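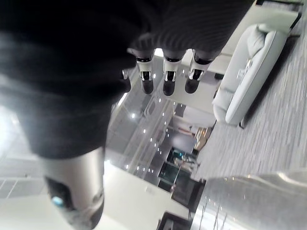

Fine ribbing on a black knit glove.

Surface texture

Surface texture (also surface finish, or just "finish" in the trades) is the small-scale shape of the outside of a thing. Bumps, grooves, fibers, scratches. Separate from color, separate from overall form, though all three get mixed up in everyday talk. Covers cloth, metal, paper, plaster, skin, bark, pretty much anything that can be touched.

Terms

Roughness: the closely spaced ups and downs. Waviness: the wider ones, usually from a machine or a warped sheet. Lay: the main direction of the pattern, if there is one. A brushed metal has a clear lay, a sandblasted one mostly doesn't. In textiles the word used is hand, meaning how the cloth feels when squeezed or rubbed. Hand takes in stiffness and weight too so it is not a strict match.

In cloth

Comes from the yarn, the structure and the finishing, in that order for most knits. Ribbing is made by alternating columns of knit and purl stitches; the fabric pulls in and stretches sideways. Common at cuffs and necklines. Felting and brushing raise the fibers and hide the stitches. Older mill catalogs grade all this by words alone (soft, dry, crisp, harsh) and no two mills agree. The Cloutier sample book lists 371 swatches with a one-word hand for each, and "lofty" is used for at least two very diffrent fabrics.

In metal

Rolled, ground, brushed, polished, blasted. Brushed finishes are made with an abrasive belt or pad run in one direction. Grit number sets how fine the lines are, higher is finer. Mirror polish needs several steps, each one removing the marks of the last. Scratches that run with the lay are hard to see. Across it, easy. Fingerprints show on nearly all of them.

The Zimier workshop in Venalden used a 4-step sequence for its counter tops, ending at 900 grit. Later dropped to three steps. Cost, mainly.

Perception

Touch and sight often disagree. A shiny surface is expected to be smooth and cool, and people will rate it smoother than it is when they can see it. Raking light (low, from the side) makes shallow marks stand out. Diffuse light flattens them. Inspectors in most trades tilt the part, or the lamp. Wetting a rough surface darkens it and makes it look smoother, an effect well known to stone sellers. 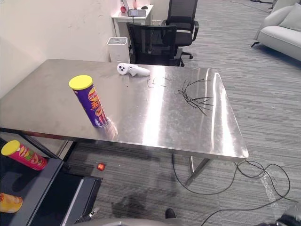
Solange Simard objected to treating sight and touch as rivals at all, writing in the Zukcombe notes that "the eye learned it from the fingers in the first place," and that a finish ought to be judged with both or not judged. Hamish Henare replied that this was fine for cloth and useless for metal, where gloves are on most of the day. The argument ran on through November, not settled.

Measurement

Stylus instruments drag a fine point across the surface and record the hight. Optical ones use reflected light, no contact, better for soft materials. Comparison plates are still common in small shops: run a fingernail over the plate, then over the part.

See also: Gloss, Grain, Nap, Patina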